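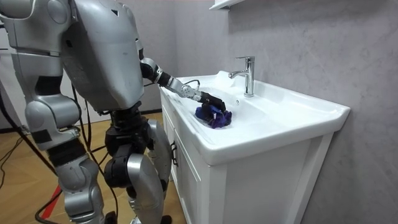 Fenell Sink Cloth: README

Hi! I'm Maya Nseir, and I put this set together with Ovidiu Tudose to go with our write-up on grasping cloth in a bathroom sink. It has 2436 episodes, all with a humanoid at a vanity, all with a cloth in the basin.

The question we cared about was pretty narrow: does pressing down on the fabric before closing the gripper beat pinching at the highest fold? In our tests it did, by a lot more on small cloths than on big ones (I'd bet on bunching, but we haven't tested that yet).

What you get
episodes/ has video, joint states and gripper commands
labels.csv has one row per episode: press or pinch, and whether the grasp held
splits/ has 1000 held-out episodes, please don't train on those!

Every cloth was picked up by Rodica Rusu's rule, so "held" means it stayed in the gripper for 3 seconds after clearing the rim. If it slipped at second two, it's a fail, even when it looked great.

Known problems
The wrist force readings drift in the June episodes. I've flagged them in labels.csv but left them in.
20 episodes have no audio.
One vanity, one room. Don't expect a policy trained only on this to cope with your kitchen.

Found a bad label? Open an issue with the episode number and I'll fix it in the next release.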